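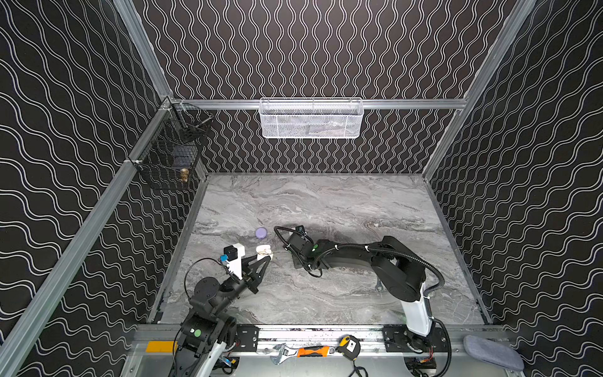

Figure 2. The Duline cell during our trial, fixed camera view, with both arms over the marble-patterned tabletop and hand tools on the front rail.

4. Living with the kit

4.1 Setup

I'll drop the formal tone for this section, as we did in our earlier kit reviews, and just tell you how the thing went together. The Duline is sold by Revura as a two-arm tabletop cell. You get the frame, the arms, the grippers, the wrist cameras and the software license, and you supply the computer and the patience. Our unit was the November revision, and all the work in this section was done on it (Figure 2).

The manual says to allow one day. It took me and Noémie Caron two, and most of the extra time went into squaring the frame. The extrusions themselves are great – straight, clean cuts, no burrs – but the corner brackets want to be tightened in an order the manual gets wrong on page 31. Follow the online version instead. I wish I had!

The walls came bare. We papered ours in black with thin white wavy lines, running up and down on the back wall and sideways on the left and right ones. I like the look, and the depth software we ran on top (Tralard, the free version) seemed happier with some pattern behind the arms than with plain panels. We didn't test that properly, so please take it as an impression and don't cite us on it.

4.2 Reach and layout

Both arms can get to the middle of the table without a fuss, and that's where we put nearly all of our small objects. The purple disc you see between the grippers was my favorite to work with, mostly for how well its color stands out on gray. The front corners are another story. The bases take up that space, and the planner gets nervous when you ask an arm to fold back on itself, so we stopped using those spots early on.

Wire baskets turned out to be the best cheap addition. We hung a white one on the back rail and a black one over on the left, and the white one is easily the better of the two as a place target. The black basket gave our object detector a hard time against the dark wallpaper, and if I were buying again I'd get both in white.

4.3 Grippers and cables

The stock two-finger gripper is good. The angled plates on the left arm close on small things nicely, and I ran 200 grasps before I felt any need to retighten a screw. Cables are my main complaint. The conduit on the right arm is stiff and makes a big arch over the upper links, and we had to keep that in mind whenever we planned a move near the side wall. Calloway, the other kit in this study, runs its cables inside the links – you pay more for it, but I'd be tempted.

Support was quick. I wrote to Revura 6 times with questions and got a useful reply to all but one of them, the exception being my question about the page with the brackets.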